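4号台使用和维护:大家常问的那些事

更新于2018年1月21日

写这页的起因很简单,同样的问题我在群里答了太多遍,聊天记录又没人翻得到。现在统一放到这里,以后再问我就甩链接了(别怪我冷淡)。内容针对Cuvach手持夹爪工位,主要以4号台为准,其他几个台子大同小异,不一样的地方我会单独提。软件那边用的是Nimside,版本换得勤,菜单名字对不上的时候以你屏幕上看到的为准。

早上开台的顺序是什么?

先看台子,再通电,最后开软件。我见过太多人一进门先把电脑点亮,软件起来了找不到夹爪,然后开始拔线插线,越拔越乱。

我自己的习惯是这样:绕着框架走一圈,看看地上的线有没有被椅子腿压着,看看白板是不是还贴着昨天的位置,再用手推一下框架。推的时候别客气,稍微用点劲,能晃的话当场就感觉得到。都没问题了,打开总电源,等两只夹爪的自检走完,再启动Nimside。自检的时候夹爪会自己开合一次,手别放在指尖中间,夹一下不会受伤但是挺疼的,我试过。

自检不走怎么办?

大部分时候是夹爪没有放回静止位置。它上电时要知道自己的“全开”在哪里,你把它捏着上电,它就以为捏着是全开,后面读数全是错的。关电,把左右两只都松开放平,等15秒再上电。别嫌久,电源模块里的残电没放完,你马上开等于没关。

试过还是不行,再去看插头。左手那只的插头在桌子下面靠左的铝型材上,右手那只在靠右。插头上有个小卡扣,插到底有“咔”一声,没听到就是没到底。

左右两只能不能换着用?

机械上能,软件上别。两只的零点是分开存的,换了手以后Nimside照样能连上,也不报错,就是数据歪着。去年5月有一整批就是这么废掉的,左右互换了两天才有人发现波形像照镜子。现在我在每只的线上都缠了带字的标签,掉了请来找我要新的,不要自己拿圆珠笔写在胶布上,手汗一泡就花。

开始之前手要怎么握?

握得松一点!新来的同事都握得特别紧,像抓着公交车的拉环,半小时手就酸了,然后动作开始抖。夹爪的重量主要让手掌托着,手指只管开合。手腕尽量保持直的,要转向就转小臂。袖子的问题也常有人问:长袖可以穿,袖口收紧就行,宽松的那种请往上卷一点,不然容易和线缠在一块儿。

手链、手表这些,细的、贴着皮肤的我不管。大串的珠子请摘下来,会敲到夹爪外壳,声音在录音通道里特别吵。

夹爪上面那块金属板能拆吗?

能拆,但是没事别拆。上面那块斜着的板是定位用的基准,角度一变整套标定就得重来。我知道有人嫌它挡视线,请调整自己的站位,往后退半步就好了,别掰它。掰过的板子看着是平的,放到平台上一量就知道歪了。

如果不小心磕到了,哪怕只是轻轻一下,也请在本子上写一句“左板磕到”或者“右板磕到”。我不骂人的,写了我十分钟就能查完,不写我可能要查一个礼拜。

标定多久做一次?

每天开台做一次快速的,每周一上午做一次完整的。另外有几种情况必须重做完整标定:换过指尖、拆过金属板、夹爪掉到过地上、框架被撞过。软件升级以后也做一次,我吃过亏。

快速标定怎么做?

在Nimside里选“快速检查”,它会让你把两只夹爪轮流放到标定座上,每只放三次。放的时候慢一点,放到底,停住,等提示音响了再拿起来。很多人听到“滴”的前半声就抬手了,那个读数不算,软件又很宽容地给你过了,到晚上回放才看到偏。

结果出来看偏差那一栏。数字在3以内直接开工,超过3就再做一遍,第二遍还是超,去做完整标定。不要连着做五六遍快速的,等它碰巧有一次合格!我知道有人这么干,后台都有记录的(笑)。

完整标定要多少时间?

我自己做一次19分钟,第一次做的人请留出一整个上午。慢在摆标定件和等软件算,急也没用。做的时候旁边最好别有人走动,地面会传震动,我们这块地毯底下是架空的,脚步重一点曲线上就有毛刺。

标定件收在Bondarchuk那边库房的灰色箱子里,借的时候登记,用完当天还。箱子里的泡棉是按形状挖的,每件都有自己的坑,放不进去就是放错了,别硬压。

标定做到一半软件卡死,前面的还算数吗?

不算,从头来。Nimside会弹一个“是否恢复上次进度”的窗口,请点“否”。恢复出来的那份文件我看过,前半段用的是旧零点,后半段用的是新零点,接在一起很难看出来,却哪儿都不对。已经跟他们反馈过了,等下个版本吧。

白板为什么每天都要擦?

因为指尖会在上面留印子。黑色的软胶蹭到白面上就是灰的一道一道,少的时候没关系,多了以后做分割的同事会来投诉。用拧得很干的湿布擦一遍,再用干布擦一遍就行。顽固的地方用Rustard清洁液,喷在布上,别直接喷板子,流到板子和桌面的夹缝里会把底下的胶泡开。

酒精行不行?指尖不行,板子可以偶尔用。用多了表面会发涩,物体滑动的手感就变了,你今天录的和上个月录的对不上。我宁可留一点淡淡的灰印,也不要天天拿酒精搓。

白板翘边了呢?

先别拿重物压。掀起来看看底下是不是有碎屑,扫干净,换双面胶,重新贴。贴的时候从一边往另一边赶,贴完用手掌压一遍。位置要对准桌上的记号,错开了的话软件里的工作区也要跟着改,那个更麻烦。

桌面上那个灰色的小旋钮不要拧。问的人太多了,所以单独写一句。不要拧!

指尖什么时候换?

看磨损,不看日子。拿手机灯斜着照一下胶面,有亮亮的、像打过蜡的一块,说明纹路已经磨平了,该换。另外,夹东西的时候一直往下滑,你得捏得比平时更用力才稳得住,这也是要换的意思。很多人这时候会去调力度上限,调上去确实能夹住,可是力度数据就跟以前没法比了,求求大家先换指尖。

换的步骤:断电,拆掉外侧的小螺丝,旧的往前抽出来,新的推进去,上螺丝。螺丝拧到有阻力,再多拧一点点就停。那里面是铜嵌件,嵌在塑料里,拧过头就跟着转了,整个爪座都要换。我抽屉里有三个这样报废的爪座,其中一个是我自己干的。

一边磨得厉害另一边还好,要不要两片都换?

两片都换。新旧搭配的时候,物体会往旧的那一侧偏,圆的、椭圆的东西最明显,夹起来会自己转。换下来还能用的那片放到袋子里,写上日期,应急的时候用。

夹椭圆或者底部很窄的物体总是倒,怎么办?

这个是手法加设备两方面的事。先说设备:检查两边指尖是不是一样高,低的那一侧会把物体往上撬。再检查白板是不是平的,那种底下窄窄一截的东西,板子稍微鼓一点它就站不住。

手法上,两只夹爪从两侧一起靠近,靠到快碰上的时候停一下,再同时合。先到的那只会把物体推走,另一只去追,追着追着就倒了。肘部收着一点,两只手离得近,动作反而稳。放下的时候也一样,底部碰到板面以后别急着松,等手里感觉到它自己站住了再慢慢张开。

夹不稳可以在物体底下粘胶吗?

不可以。调试的时候粘一下我睁一只眼闭一只眼,正式录的时候一点胶都不能有。撕下来以后记得把胶印擦掉,不然下一个人夹起来会觉得这东西特别“黏”,还以为夹爪坏了跑来报修。

线老是碍事,能不能扎起来?

夹爪到手腕这一段不要扎,让它自然垂下去,留出转手腕的余量。扎在手臂上看着利索,转过来的时候线把插头往外拽,接触不良多半就是这么来的。

桌子以下的部分可以扎,用魔术贴,别用塑料扎带。塑料扎带勒紧了会压伤线皮,剪的时候还容易剪到线。地上那一堆我知道很乱,里面有几根是备用的,也有几根是隔壁借走一头没还的,整理之前先来问我,不要见一根拔一根。

夹爪画面一顿一顿的,是线坏了吗?

先换个插口试试。换了还顿,就轻轻弯一下出线口那个位置的线,一弯就断流,松开又好,那就是里面的芯线快断了。最容易坏的永远是出线口往下一小截,每次转手腕都弯在同一个地方。

确定坏了就换整根,备件在柜子第二层。不要剥开来自己焊,屏蔽层接不好的话画面是有了,编码器那路全是噪声,比断了还难查。换下来的坏线剪一刀再扔,免得有好心人从垃圾桶里捡回来放进备件盒(真的发生过!)。

画面卡顿,线也没坏,还能是什么?

看硬盘。Nimside在剩余空间不多的时候不会停,它会悄悄丢帧。我每天下班前看一眼,满了就把前一天的转走。还有一种可能是有人同时在开回放,回放和录制抢同一个通道,关掉一个就好了。

框架晃怎么办?

铝型材的连接件会慢慢松,特别是斜撑那里。拿内六角把角上的螺丝挨个紧一遍,顺序是先下后上,对角着来。紧的时候另一个人扶着立柱,不然会越紧越歪。紧完一定要做完整标定,上面的梁动一点点,整个视角就变了。

另外,请不要在框架上挂外套、挂包、挂耳机。我知道那个高度很顺手。

地上的黄黑胶带是给谁看的?

给所有人看的。录制的时候不操作的人请站在胶带外面。胶带卷边了可以自己补,补之前把旧的撕干净,叠着贴会越贴越厚,然后就开始绊脚。地上的台号也别用胶带盖住,报修的时候我要靠它找位置的。

录制中途夹爪掉地上了,捡起来接着用行不行?

不行,停下来。先停录制,把这一段标成废弃,然后看三样东西:金属板有没有歪,指尖能不能合严,外壳有没有裂。都没事就做一次完整标定再继续。外壳裂了就别用了,里面那块板子很脆,继续晃几天必坏。

从桌面高度掉到地毯上一般还好,从手里甩出去那种就比较惨。所以休息的时候请把它放回架子上,别搁在桌沿。

夹爪合上的时候有“吱吱”声正常吗?

轻微的正常,尤其是冬天早上刚开。做几十下开合就没了。如果一直响,或者合到某个位置突然涩一下,就是导轨脏了。拿干的棉签把导轨两侧的灰挑出来,多半是胶屑和衣服上的绒毛。深色毛衣的绒毛最多,别问我怎么知道的。

要不要上油?不要。那个滑块是自润滑的,上了油会粘灰,两天以后比原来还涩。之前有位热心的同事喷了家里修门轴用的那种,我拆开洗了一个下午。

力度读数在空手的时候不归零,是传感器坏了吗?

先看指尖有没有装到底,顶着的话会有一个固定的读数。然后看温度,刚开机的十几分钟里读数会慢慢飘,飘完就稳了,所以快速标定不要一开机就做,先去擦板子,擦完再做,刚刚好。

要是稳定以后还差一截,在Nimside里点“空载清零”。清零的时候两只夹爪都放在架子上,手离开。连着几天都要清零才能用,那就来报修,里面的应变片可能脱胶了,这个我也修不了,得寄回去。

下班怎么收台?

停录制,等文件写完(进度条走完!不是走到99!),退Nimside,关总电源,夹爪放回架子,物体放回各自的盒子,擦板子,填本子。本子上至少写一行,哪怕只写“正常”。空着的那天我就默认没人用过,出了问题往前查会漏掉。

灯要不要关看你后面还有没有人。窗帘请拉上,早上的太阳会直接晒到板子,晒久了发黄。

哪些东西可以自己动手,哪些必须叫我?

可以自己来的:擦板子、换指尖、换整根线、清导轨、补地上的胶带、做标定。必须叫我的:拆金属板、拆外壳、动框架上面的梁、改Nimside里的通道设置。

拿不准的时候就拍张照发群里,等我回一句再动手。我回得慢的时候通常是在修别的台子,人就在旁边那间,直接过来喊一声更快。

报修的时候写什么最有用?

写台号、左手还是右手、当时正在夹什么、之前做过什么。“坏了”两个字真的帮不了我。最好的一条报修是这么写的:“4号台右手,夹椭圆件的时候合到一半停住,松开再合就好了,今天换过指尖。”我看完就知道是指尖没推到底,走过去一分钟解决。

还有一件事,报修以后请不要再开关机好几次“看看会不会好”。会好的问题下次还会来,而日志被你冲掉了。

自己练手法有没有什么建议?

不开录制,先空练。拿个底部窄的东西放在白板中间,两只夹爪一起靠过去,夹住,抬一点点,放下,反复来。练到放下的时候不发出声音,就可以去录正式的了。线垂着的样子、手腕的角度,也趁这时候找到自己舒服的位置,录起来就不用分心想了。

暂时先写到这里,后面有新问题我往上加。有补充的直接在下面留言。

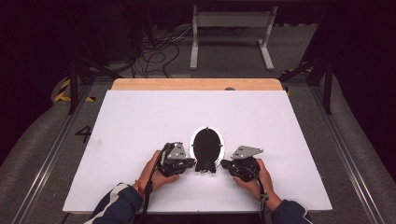
读者留言:换完指尖那一段能不能再补一句,我们这边发现新胶面头一个小时特别滑,得先空夹一阵才正常,刚换上就去标定的话,下午再测偏差又超了。另外想问一下,魔术贴有没有推荐的宽度?我买的那种太窄,扎不住桌子底下那一把线。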